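Visiting an open day at a robotics workshop — what should I ask, and can visitors try the grippers?

Posted in Community Help > Local events and visits

Thư Hà
Hello everybody. I am organising a small group from our evening English class to go to the open day at Edley, the shared workshop building behind the old bus depot. It is on a Saturday in July. The part we want to see is the Clistar room, where they show how people teach a robot arm by doing the task first with their own hands. Some of us worked in factories before we came here, so the interest is real and it is not only for the coffee.

I have read their page three times and I still have doubts. The page says "hands-on demonstration", but it does not say if the visitors put their hands on, or only the staff. It also says that each group has 40 minutes in the room. Is it enough? One lady in my group has arthritis in the thumb and she would like to know if the grippers are heavy or stiff. Also one of the men is colour-blind and he asks if he needs to tell colours apart to follow the demonstration.

My last doubt is about what to ask. When I visited a packaging plant two years ago I asked nothing, and on the bus home I had ten questions. I don't want to repeat this mistake. If you have been to this open day, or to a similar one, please tell me how it went.

Thank you for your patience with my English.

Trinh Đồng
Hello Thư Hà. I went to the last one with my brother-in-law, so I can answer most of this, but please check with them because they can change the programme.

First, yes, visitors can try. The way it worked for us was that a staff member did the task for ten minutes and explained it, and after that people who had put their name on the sheet at the door took turns. The sheet is on a clipboard next to the door and it is easy to miss. I missed it the first time and I had to go back. If your group is more than six people, write to them before, as they will divide you into two.

The task was very simple to look at. You have a gripper for each hand, you pick up a tennis ball from the table and you put it in a bin. Then the balls come out and you do it again. My brother-in-law whispered to me that he had taken a day off work for this. But after he tried it himself he changed his opinion, and he was the last one to leave the room.

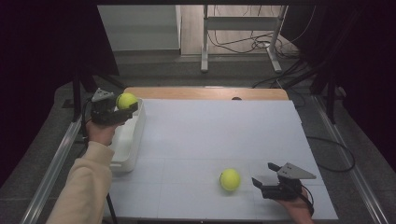
Simple is good for a first visit, in the opinion of Riltotex, another poster here who went on the same day, as with a more complicated object you look only at the object and you forget to look at the hands.

I agree with this. What I would tell your group to watch is the moment before the ball is touched. A beginner opens the jaws as wide as possible, goes down, and then closes too fast. The person who showed us kept the second gripper open and near the next ball while the first one was still over the bin. I asked her if this was a rule and she said no, it is her habit, but they want different people to have different habits in the recordings. I found it interesting. In my old job, in upholstery, everybody had to do the same movement and the supervisor corrected you if you did it your own way.

About the arthritis: the gripper was lighter than I expected. The difficulty for me was more in the fingers, for keeping the jaws closed while I moved the arm. For one ball it is nothing. After 15 minutes I felt it at the base of the thumb. Your friend can ask to try with one hand only. They were kind about this with an older man in our group and no one hurried him.

About the colours: I don't think he will have a problem. The ball is yellow-green and the bin is white, and in any case the shape is enough. Nobody asked us to sort by colour.

Please tell your people to be careful with the cables. The grippers have cables that hang down next to the table, and there are more on the floor farther back. We were asked to leave bags and long coats at the entrance. I would also say sleeves that are not too wide, though I saw long sleeves on some of the people who worked and they had no trouble.

Is 40 minutes enough? For looking, yes. For everybody to try and also to ask questions, no, not if you are ten persons. We had prepared a list and we asked only half. These were the ones that received the best answers:

How many repetitions do you need before the arm can do it alone?
They said that for this task the plan was 300 recordings from each person and then they look at the result. When we visited, the counter on the wall sheet was at 1016 for all the people together.

What do you do with a recording when the person drops the ball?
They keep it in a separate folder. I expected that they delete it.

Who can work here, and do you need a diploma?
No diploma for the recording work. There is a training of two mornings.

What is the next task after this one?
The answer was "folding", and everybody from the team laughed, so I think it is a difficult one.

One question which went badly was about salary. The young man at the table did not know and he became a little red. Better to ask this at the desk in the hall, where they have a paper with the hours and the pay.

One more practical thing — the arm itself is in a different room from the table where the people practise. If your group wants to see the arm moving, ask at the start which turn you have. We thought that it was all in one place and we nearly went home without seeing it.

Trương
I have been only to the spring one, not to the same as Trinh Đồng, so take this with care.

Parking is bad. The bus stops in front, use the bus.

Regarding the time, we were given 40 minutes also and it became 30, as the group before us did not want to go out. Arrive early and stand where they can see you. There is a bench in the corridor but if you sit there you are forgotten.

I didn't try the grippers so I cannot say about the weight. My wife tried and said it was like using salad tongs with a brick on top. She exaggerates.

Thư Hà
Thank you to both, this helps me very much. I wrote to them yesterday evening and they already replied. We are nine, so they will make two groups, the first at 10:30 and the second directly after. My friend with the arthritis will be in the second group, so she can first hear from the others how it is for the hands.

I have copied the four questions of Trinh Đồng and I gave one to each of the more shy persons to ask. I kept for myself the one about the dropped ball, and I added another: if a left-handed person records the movement, does the arm also become left-handed? Two of us are left-handed and they have been discussing it since Tuesday.

Trinh Đồng, do you remember if there was a place to eat near, or should we bring our lunch?

Trinh Đồng
Bring lunch. There is a bakery on the corner but on the weekend it closes at noon and by 11:30 there were only plain rolls. You can eat in the hall, they have tables and a kettle.

The left-handed question is good, I did not think of it. Please write the answer here when you are back.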